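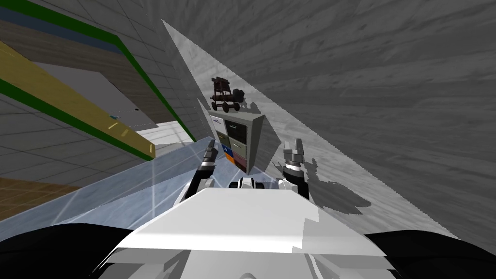

The simulator view, looking out over the robot's own body, both grippers up, drawer cabinet ahead.

So. Open day at Trovby, November, pouring. I said I'd write it up the same evening and it's now two evenings later, sorry. Quick notes before I forget the lot.

Got there just after ten. Parked miles off by the Nodwood garden centre (475 steps from there to the door, my phone says, felt like more with a dead umbrella). Tea in the foyer, a name sticker, then upstairs in small groups. Mine was mostly retired engineers and one very keen teenager who asked better questions than any of us.

First room was all simulation. I'd been expecting arms on benches, metal, noise. Instead a big screen and a desk and two people from the Bajpai team taking turns to talk. Bit flat for the first five minutes, then I got properly into it. You look out from the robot's point of view, and it takes a while for your head to sort out which way is up. The whole room is tilted, there's a great slab of grey wood grain down the right hand side, a see-through blue sheet on the left, a yellow beam going across overhead. I kept leaning in my chair. So did the man next to me.

The task they talked us through was drawers. Find the right drawer, get the fingers on it, pull without dragging the cabinet along with it. Sounds like nothing. They'd run it 2,049 times in the week before and were happy to tell us it went wrong in plenty of them. Favourite failure, from the telling: the arm shuts the drawer again very gently and then carries on as if it had opened it. I know people like that.

Also liked the little brown thing on wheels sitting on top of the cabinet. A cart? A cannon? Asked, got two different answers. It looked like somthing off my grandad's mantelpiece.

Someone asked why bother with shadows, which I'd been wondering too. The right arm throws a really spiky one on the grey surface, all branches. Answer was that the cameras on a real robot will see shadows whether you like it or not, so it had better meet them early. Fair enough. Wrote that down and underlined it.

Then the hands-on bit. Two controllers, one per arm, about 100 seconds each before the next person's turn. I managed to close the left gripper on thin air and wave the right one at a wall. The teenager got a drawer half open and got a round of applause!! Quite right.

Second room was the Cikidham project, a talk mostly, slides too small to read from the back. Skipped the end of it for a sandwich.

Gripes. No signs to the loos. The leaflet costs nothing but the "starter kit" on the table was £990 and noone could tell me what was in it. And they could do with a longer go on the controllers, even if it means fewer people per slot.

Would I go agian, yes. They do another one in spring, booking through the Trovby site, and I'd aim for the earliest slot before the queue builds up. Take a coat.

Share this post (12)
3 comments
Search this blog... Go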